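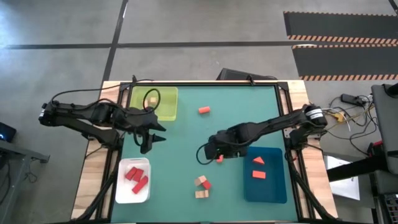 Let the Students Sort Blocks

Every June, when our course is finishing, somebody asks me why the students of a robotics class spend so many weeks on moving toy blocks from one place to another. The question comes from parents, from other teachers, and last year it came from Senan Hanrahan, who visits us from the company Trilter and who I respect very much. He asked it in a kind way. He said that the students in Driltholm had made a machine that plays the xylophone, and that people at the open evening stood in a line to see it. People did not stand in a line to see ours.

I have thought about his question for a long time, and I want to defend the blocks.

My first argument is about what a student can hide. When a project is big and has many parts, a weak part can stay invisible. The xylophone machine played one song. I do not want to be unfair to it, the students worked hard and the song was nice. But the song was the same every time, and the bars of a xylophone stay where you put them. A block on a mat does not stay where it was in the last trial. It lies a little turned, or it leans on another block, and the program which was perfect in the morning closes its fingers on the air. Two arms make this harder, because each of them has to know where the other one is. The students can see the failure from the other side of the room, and so can I.

In our course, a group must complete 31 trials with the same program before they can say that the task is done. I chose this number myself and I admit there is no science in it. Thirty looked too much like a number from a textbook. The students complain about it in the first week. Ilango Pai, who was in the group of last spring, wrote in his notebook that trial 15 was the moment when he stopped to trust his own code, and I think this is the best sentence any student has written for me. Before that trial he believed that the failures were bad luck. After it he began to write down how the block was lying each time, and he found that his gripper came in at a wrong angle whenever the long side was pointing to him.

The second argument is less comfortable. Many school projects are made for the people who will look at them. There is a prize, there is a local newspaper, there is a director who wants a good photo for the brochure. I understand this, our room also costs money and the money has to come from someone. But when a class works for the public, the students learn very early which problems are worth solving, and those are always the ones that can be seen in two minutes. The rest is covered with tape and a cheerful poster. At the Bistoddale competition I saw a team reset their robot by hand between two visits of the jury – quickly, like a waiter who cleans a table. They were not bad students. They had understood very well what we adults were asking from them.

There is an objection that I take seriously. Catríona Hegarty, who teaches the younger group, says that boredom is also a teacher, and a bad one. She lost three students in one term with a project similar to mine, and two of them were the ones with the most imagination. I lost one, Liam Scanlon, who went to the theater club and builds there excellent moving scenery. I cannot say he was wrong to go. Maybe a class like mine should be only for students of the second year, who have already had their xylophone and their applause. I have changed my opinion on this point several times, and at the moment I believe Catríona is more right than I am.

What I do not accept is the idea that sorting is a task for beginners. Daithí Duggan kept a log of all the trials of his group, 256 in total, with the reason for every failed one. It is a dull document and I have read it twice. In the first pages the reasons are short: missed, dropped, missed. By the end he writes almost half a page for one failure, and he has an idea of what to change next, and often the idea is correct. I do not know another exercise that brings a student of sixteen years to this place.

So in autumn we will do it again, with the same kind of blocks and the same tiresome number of trials. Senan has promised to come back to the open evening. I told him to bring a chair, as the groups will run their trials one after the other, also the ones that fail, and I will not let them stop in the middle.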